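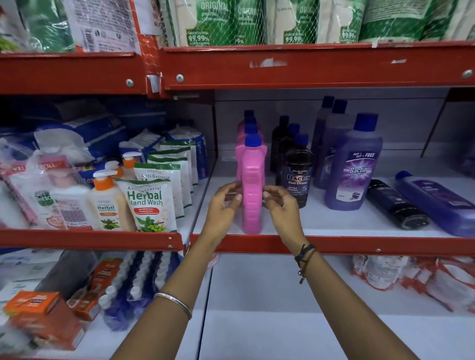 Limpiasuelos y recambios de jabón de manos en el estante central.

Preguntas frecuentes: sección de limpieza del hogar
Supermercados Tremen
Actualizado el 12 de febrero de 2023

Hemos reunido las consultas que más llegan al mostrador y al correo de atención al cliente sobre los productos de limpieza. Si la suya no aparece, pregunte en caja o escríbanos desde el formulario de contacto.

SURTIDO Y COLOCACIÓN

¿Dónde están los limpiasuelos?
En las estanterías rojas del pasillo 3, balda central. Los botes van en fila, uno detrás de otro, y cada fila corresponde a una variedad. En la misma balda, a la izquierda, están los productos para lavarse las manos.

¿Por qué hay botes de la misma marca con colores distintos?
Cada color señala una variedad. El bote oscuro de Bactin, por ejemplo, lleva en la etiqueta «Floor Cleaner» y debajo «Extra Strong». Compruebe siempre la etiqueta antes de echar el bote al carro, sobre todo si compra para otra persona.

La etiqueta está en inglés. ¿Tienen las instrucciones en español?
Los productos de importación deben llevar una etiqueta adhesiva en español en la parte trasera. Si el bote que ha cogido no la tiene, avísenos y le daremos otro. En atención al cliente hay además una carpeta con las instrucciones traducidas, que se puede consultar o fotocopiar sin coste.

¿Tienen recambios de jabón de manos?
Sí, en bolsa. Ahora mismo hay recambio de Patanjali, bolsa blanca con letras verdes («Anti Bacterial Herbal Hand Wash»). Se vierte en el dosificador que ya tenga en casa. Los dosificadores vacíos se venden en menaje.

¿Puedo coger un bote del fondo de la fila?
Puede, pero saque primero los de delante y vuelva a dejarlos derechos. Reponemos por detrás, de modo que los de delante suelen ser los que llegaron antes.

He encontrado un bote tumbado en la balda. ¿Está mal?
No necesariamente. Mire que el tapón esté bien cerrado y que no haya líquido en la balda ni en la etiqueta. Si nota el bote pegajoso, no lo compre y entréguelo en caja.

OFERTAS

¿Cómo funciona «Buy 1 Get 1 Free»?
Es la promoción de llevarse dos y pagar uno. Hay que pasar por caja las 2 unidades; la segunda se descuenta sola en el tique. Si solo pasa una, paga una y no puede volver otro día a por la segunda.

¿La promoción vale para todos los botes de la marca?
Solo para los que llevan el aviso impreso en la etiqueta. Un bote de la misma marca sin ese aviso se cobra a su precio normal, aunque esté en el mismo estante.

¿Puedo combinar dos variedades en una misma oferta?
Sí, siempre que las dos lleven el aviso y sean del mismo tamaño. Si el descuento no aparece en el tique, reclámelo en caja antes de salir.

¿Hay un límite de unidades por cliente?
En productos con promoción, 20 unidades por compra. Para cantidades mayores vea el apartado de pedidos.

USO Y SEGURIDAD

¿Cuánto producto hay que echar al cubo?
Lo que diga la etiqueta. La dosis cambia de un producto a otro y no damos una medida general. Con más producto del indicado el suelo suele quedar con marcas y hay que aclararlo.

¿Se puede usar en madera o en piedra natural?
Depende del producto. Consulte la etiqueta y, si no menciona su tipo de suelo, pruebe en una zona que no se vea y deje secar. En mármol no use nada ácido. En madera, fregona muy escurrida.

¿Puedo mezclar dos limpiadores?
No. No mezcle limpiadores entre sí ni con lejía o amoniaco. Algunas mezclas desprenden gases tóxicos. Si quiere cambiar de producto, vacíe el cubo, aclárelo y empiece con agua limpia.

¿Sirve el jabón de manos para fregar, o al revés?
No. El limpiasuelos no debe usarse sobre la piel. El jabón de manos hace espuma y deja resto en el suelo.

¿Puedo rellenar una botella de refresco con limpiasuelos?
No lo haga nunca. Guarde cada producto en su envase original, con el tapón enroscado y fuera del alcance de los niños. Muchos de estos líquidos tienen colores vivos y se confunden con bebidas.

¿Qué hago si alguien lo traga o le salpica en los ojos?
En caso de ingestión, no provoque el vómito. Llame al servicio de información toxicológica o a emergencias con el envase en la mano. En los ojos, aclare con abundante agua durante varios minutos y busque atención médica.

¿Cómo lo guardo en casa?
De pie, en un armario cerrado, lejos de los alimentos y del calor. Las bolsas de recambio abiertas se vacían enteras en el dosificador; si sobra, doble la boca y sujétela con una pinza.

CAMBIOS Y DEVOLUCIONES

¿Puedo devolver un bote sin abrir?
Sí, con el tique y en un plazo de 20 días. Si era de una promoción de dos por uno, hay que devolver las dos unidades.

¿Y si se ha derramado en la bolsa de camino a casa?
Tráigalo metido en una bolsa bien cerrada, o mande una foto con el tique. Si el tapón venía defectuoso se lo cambiamos por otro igual. Los envases golpeados después de pasar por caja no se cambian.

PEDIDOS Y REPARTO

¿Venden cajas completas a comunidades y oficinas?
Sí. Los pedidos por cajas se preparan en el almacén de Clolside y se recogen allí o se envían. Indique la variedad exacta y el tamaño; no hacemos cajas mixtas.

¿Envían limpiadores a domicilio?
Sí, a través de Cemunov, dentro de la zona de reparto. Los líquidos viajan separados de la comida, por eso el pedido puede llegar en dos bolsas.

Llevan días sin la marca que compro. ¿Volverá?
Pregunte en atención al cliente con el nombre y la variedad. La línea Holmgren, por la que nos escriben bastante, está agotada en el proveedor y la esperamos en abril. No guardamos reservas de productos sin fecha de entrada.

¿Qué código pongo en el formulario si mi consulta es de limpieza?
El 708. Así llega directamente a la sección. Si va a reclamar un descuento, adjunte el tique.

¿Dónde tiro los envases vacíos?
Los botes de plástico vacíos, al contenedor de envases, con el tapón puesto. Si queda producto dentro, llévelos al punto limpio.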